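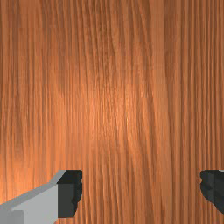
Home Stories Archive About Contact

The Mirkcombe Meter

The gauge at Mirkcombe read 3,544 at six in the morning. Macarena Casado wrote the figure in the log, initialed it, and compared it with the figure from Brendale, 15 miles upstream, which was 1,871. The difference should have been accounted for by two tributaries and one storm drain. She added them up and was left with 30 units of water that had come from no listed source.

She checked the float. She checked the stilling well for silt and found a normal amount. The chart recorder, an Atov with a replaced drum, ran four minutes slow per day – a known fault, already corrected for in the tables.

We use cookies to remember your reading preferences. Accept Manage settings

At seven she telephoned Chantharasri at the district office.

"Thirty over," she said.

"Same as yesterday?"

"Same as every day in May."

"Then enter it as a constant."

"A constant of what?"

The line hummed. Chantharasri said that the form had a column for constants and did not have a column for that question.

Casado walked upstream along the left bank with a hand level and a notebook. Past the second weir the map showed pasture. The ground was pasture. A channel one yard wide crossed it, clear and fast, between banks that had been cut square with a spade. She measured the depth in three places and worked out the flow on the back of a page. It came to 30.

She followed it uphill until noon. It did not get any narrower.

In the log, under Remarks, she wrote: Source located, survey continuing. Then she sharpened the pencil and went on up the hill.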